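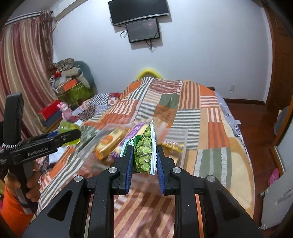 Peas on the quilt, the other packets behind.

21st November. Mendedholm notebook, snack tray, bed trials.

Starting point: the Varimell sheet says their clear tray "keeps a mixed gift assortment in order wherever it is served." I don't believe "wherever." Every test they list was done on a table. People who get a box of snacks as a present eat them on the couch or on the bed, and a bed gives way under whatever you put on it. Mirta Navarrete thinks I am being difficult about one word on a sales sheet. Maybe so. We are being asked to put our name under that word on an order of 2000, so I want to see it hold up on a quilt first.

The patchwork quilt stayed on as it was, seams and all. I thought about pulling it flat and decided against it, as flat would just be a softer table. It climbs toward the head of the bed, and that slope turned out useful. Pink plush left where it was. I did not try to tidy the corner either.

Peas first. The green bag with the window is the one everybody likes, me included, and it is the one I trust least. It will stand up on the quilt if the peas have settled to the bottom and someone has pinched the sides in a bit. Let go and it depends on the spot. On the middle of a panel it leaned and stayed. On a seam it went over on its face. I repeated this with the peas shaken up to the top and it went over every time, so "stands upright for display" (also from the sheet) needs a line after it saying on what, and who shook it.

The window is good, no complaint. You see what you are getting. Mirta wants a window on everything now. I pointed out that a window on the pastry would show the pastry after a bus ride.

Purple and white packet: slid down behind the peas and was forgotten by both of us until cleanup. That is a real result, I think. Anything flat and slippery with no edge to catch on gets lost in bedding. The gold and orange package is big enough that this never came up. The clear plastic container with the small golden pieces did best of all the loose things. It sat where it was put. I note that it is a plain container with no claims printed on a sheet anywhere.

Now the tray. Mirta's layout, which she calls the Badawi layout after the shop that first asked for it: jelly cup at one end, pastry behind it, the striped pieces further along, small candies at the front edge. Fluffy shredded snack goes in loose, under the jelly. I said at the start that I did not like the loose stuff. She said it is there to be eaten and to hold the cup. My view is that it can't do both for long, because each handful you eat is a handful less under the cup. 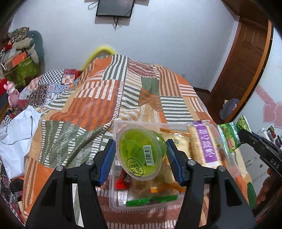

The cup does not sit level on the shreds, and I don't see how it could. A round cup wants a round hole, and a heap of fluff is no such thing. Mirta says the tilt is nice because the green shows from where you are sitting. It does show. But we can't call it a feature when neither of us can make it tilt the same way twice. I packed the tray three times, she packed it twice, and we got five different tilts. If Badawi takes a photo for their window and the customers open something else, we will hear about it.

Also the labels. When the cup tips, the barcode label is the first thing you look at, with the round black and white sticker beside it. Pastry has a handsome purple label and it is sitting at the back where you get half of it. I asked why the best label is behind the worst one. Answer: the pastry is taller at the back that way. I wrote the answer down without agreeing with it. Try swapping them, with the cup turned so the sticker comes forward and the barcode goes to the side.

Squeeze check. Pressed on both long sides together, the way you would pick it up. The tray gives a little in the middle, and I could feel the candies shift along the front. Nothing jumped out. Mirta counted that as a pass. I would call it a pass for a full tray, and we have not done a half empty one, which is what a tray is for most of its life. Somebody remind me to stop accepting full-tray results as tray results.

Slope check. Tray placed up the bed where the quilt rises, front edge downhill. Small candies stayed behind the edge. Striped pieces crept. The pastry did not move at all, film against plastic seems to stick. With the tray turned around, front edge uphill, everything loose went into the shreds and had to be picked out with fingers, and there were shreds on the red candy, which I ate anyway. Fine, but not what I'd want to hand a guest.

Weight of the tray packed full, on the kitchen scale: 539 g. The Varimell sheet gives a limit and we are under it, so no argument from me there. I did check that the scale read zero first. It read 2 g with nothing on it, so I reset it and weighed again, and the figure above is from the second go.

The Wukis people sent word that a paper liner would solve the creeping. They sell paper liners. I am willing to try one if they send it free. What I won't do is write "solved" in here on the strength of an email, as happened in March with the lids.

Where we ended up, Mirta and I, and it is a truce more than anything: the tray is all right on a bed if it is full and on a flat panel of quilt. "Wherever it is served" should go. She would accept "at home." I would accept "on a table or a tray stand." Not settled.

To do
Half empty tray, same quilt, same slope.
Jelly and pastry swapped. Mirta to pack, me to watch and say nothing.
Shreds in their own small bag. She is against this, it looks mean. Try it once.
Peas outside the tray or inside it? We had the bag lying next to the tray all through and never discussed whether it belongs in there. I don't think it fits without bending the top over.
Ask Varimell what they put under the tray in their own tests, and whether they have any results besides the ones on the sheet.
Shake out the quilt. Crumbs in the seams, mostly mine.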